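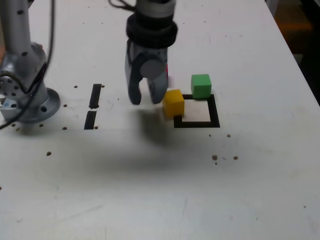
How do you get a black tape square to come out neat and stay down on a white tabletop?

Socorro Bedoya

I have a white table that I want to use for a block game with my two kids, the kind where you put the little wooden cubes inside a square and try not to touch the line. My first try at the square was a disaster. One side bowed out, the corners were a lumpy mess where the tape doubled up, and by dinner time the ends had started to curl and were picking up lint. I don't want to paint it on in case we need the table back for homework. What tape do you use, and is there a trick to the corners? Also a little worried about what it looks like underneath when I peel it all off.

plainpine64

Draw it in pencil first and use something with a real square corner as your guide. I use a hardcover book, you could use a picture frame or a cereal box that hasn't been squashed. Put the corner of the book where you want the corner of your square, trace two sides, flip it around and trace the other two. Very light pencil, it comes off a white table with a damp cloth.

Then wipe the table with a little rubbing alcohol on a rag (try it underneath or on a back corner first, some finishes hate it) and let it dry all the way. I skipped this the first three times I ever did one of these and every single time the ends curled, and I blamed the tape!

For the tape itself I like black cloth tape, the matte kind. Electrical tape is what most people have in the drawer, and it'll do, but it's stretchy, and if you pull on it while you're laying it down it will spend the next day shrinking back. That's where your curling is coming from, I'd bet money. Lay it down slack, a few inches at a time, and press behind it with your thumb.

Corners: let the second strip run right over the first one, all the way past the pencil line. Then lay a metal ruler diagonally from the inside corner to the outside corner and cut through both layers with a craft knife. Peel away the two scraps, including the little one hiding underneath, and the two strips meet in a nice flat miter like a picture frame. Go easy with the knife! You're cutting tape, and a white tabletop shows every scratch. If you'd rather not have a blade anywhere near it, just butt the ends together. It looks fine from where a kid is standing.

One more thing, make the square bigger than you think. With small cubes you want room to get fingers in and out without knocking the one you already put down. My first one was so tight that putting in block number two meant shoving out block number one, and there were tears. (Mine, mostly.)

Etura_mom

just use washi tape from the craft aisle, it comes in black. peels off anything. it's thin so you might have to do two layers if you want a fat line. we had ours down from November until spring break and it was fine except one corner where somebody kept picking at it

Dollau Rd Dad

Agree with most of what plainpine64 said but I would not use cloth tape if this is staying down for months. I left some on a laminate desk all through one hot summer and the tape came up and the glue didn't. Took me an evening with cooking oil and an old gift card to get it off. You dab the oil on, leave it while you go do something else, push the goo off with the edge of the card, then dish soap and water to get rid of the oil. Worked, but the table smelled like salad.

What I do now is vinyl floor marking tape, the stuff they sell for gyms. Costs more and you end up with way more of it than one table could ever need, so find somebody to split a roll with. Warm it with a hair dryer on low before you pull it up and go slow, folding it back flat over itself so you're not yanking straight up.

As for the game, ours got boring fast with only the one square, so we stuck a couple of short strips off to the side for a starting line. Cubes start there, and you have to get each one into the box. On the line doesn't count at our house. My younger one says touching counts if more than half of it is in, and we've been having that argument for a good long while now.

Socorro Bedoya

Thank you all! I cleaned the table and redid it with the book trick last night, no knife, ends butted together. Still flat this morning. I had electrical tape so I used that and tried very hard not to pull. Will get the washi for the next one. We're playing on the line doesn't count too.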